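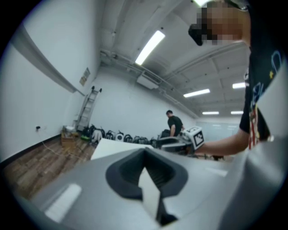

Gripper 2, pad and marker check
January 4, 2026
Cell: Wonmont bench, handheld unit

Reason for entry: the pose track on unit 2 drifted in the last Brenia session. Offset between tracked and measured tip position was 8 mm at full reach. Unit 1 was fine over the same path, so I left the room calibration alone.

Marker cube
White cube, black square marker on the face. Seated at the end of the dark grey device. Checked for play by hand, one person on the cube and one reading the log. Found slight rotation about the mount axis. Removed the cube, cleaned the seat, refitted, tightened in two passes. No play after. Marker face wiped with a dry cloth only. Do not use alcohol on the print, it lifts the black.

Finger pad
Dark rubber, wedge recess, slot at the bottom. Blew out the recess and ran a card through the slot. Some dust, no tears. Pad sits flush in the grey housing. Left in service. Spare pads are in the Neagu drawer, older batch on top, use those first.

Camera
Wide lens, image circle complete, housing visible along the lower part of the view as it should be. Exposure was still on auto. With the ceiling lights in view it pulled down and the marker went muddy at the far end of travel. Fixed at 1/400. Gain left where it was.

Tracking test
Path: Cindale short loop, 468 poses.
Before refit: 8 mm at full reach
After refit, auto exposure: 2 mm
After refit, 1/400: 2 mm, fewer dropped poses

So the mount was the error and exposure only affects dropouts. Dropped poses are all on the outbound leg, where the face turns away from the lens. Could tilt the cube seat a little, but that means new offsets for both units. Leaving it.

Config saved under the Cindale name, old one kept next to it.

Open
- Thread lock on the cube mount. None on now.
- Same play check on unit 1.
- Repeat the short loop in February, same settings, and log the offset here.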